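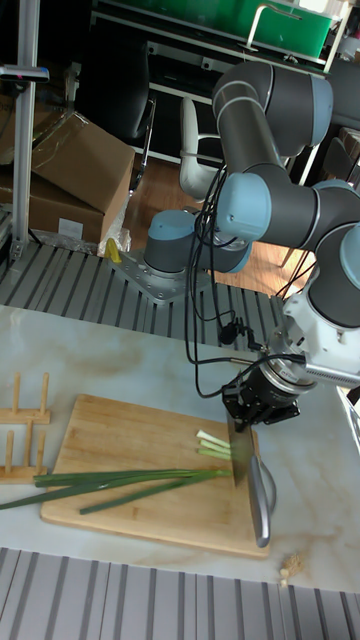

Six-axis arm with wrist force sensor, knife held in the gripper, green onions on the board.

Stosuvach

Force-guided slicing controller and logging tools for a six-axis arm. Maintained by Jolán Vörös and Krisztina Lakatos.

Status

Release tagged 16 Oct 2020. The interface to the planner changed in this release. Configuration files written before January will not load; run convert_config on them first.

Packages

sibiya_control: admittance loop on the wrist force reading. Switches from position to force mode when the contact threshold is crossed.
sibiya_plan: stroke planner. Takes a board pose and a cut line, returns a blade trajectory.
lirstead_log: recorder and playback for joint states, wrench and stroke labels.

Defaults

contact_threshold: 2 N
max_downforce: 7 N
stroke_retries: 5

Sample log

The bundled log, zudilcombe_01, holds 1866 labeled strokes. Wrench values are stored in the sensor frame with tool weight already subtracted. Do not subtract it again on playback.

Known issues

Cable drag at the wrist shows up as a slow offset in lateral force. Re-zero the sensor before each run.
The planner assumes a flat board and does not check for collisions with nearby objects.
Retries reuse the original cut line even if the food has moved.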